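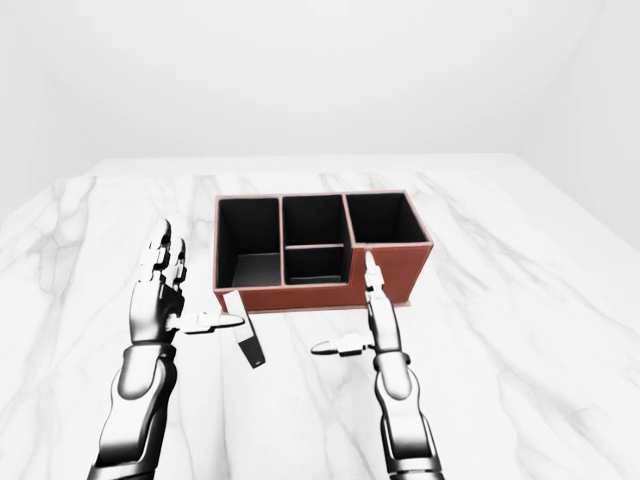

1/ Letters, and why I've gone back to writing them

Hello all, kettle's on, so this may ramble a bit. Back in April I promised myself I'd write to people again, proper letters with a stamp on, and I've managed 8 so far (my handwriting is dreadful, apologies to everyone who's had to squint at it).

2/ The first went to my old neighbour Percy Ríos, who moved to the coast and doesn't do email. He wrote back three pages! Mostly tomatoes, and a long complaint about the bus, and I enjoyed every word of it.

3/ What I'd forgotten is how slow it is, in a lovely way. You sit down meaning to say thank you for the jam and an hour later you're telling someone about your grandmother's piano. I keep the replies, the stamps and my one decent pen together now, or I'd never find any of them. 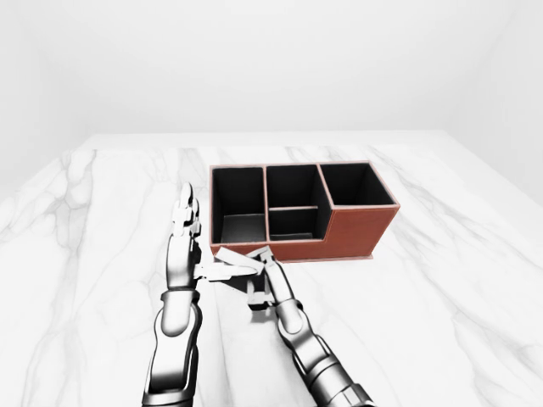

And then there's the waiting, which I've grown rather fond of. I hear the letterbox go and I'm down the stairs like a child, even when it's only the water bill.

4/ If you'd like to start, pick somebody who'd never expect it, and don't draft it first. Crossings-out are fine! Percy's letters are full of them, and little arrows too, going right up the margin.

5/ Right, tea's gone cold and I owe two replies. Tell me who you'd write to, I'd love to know x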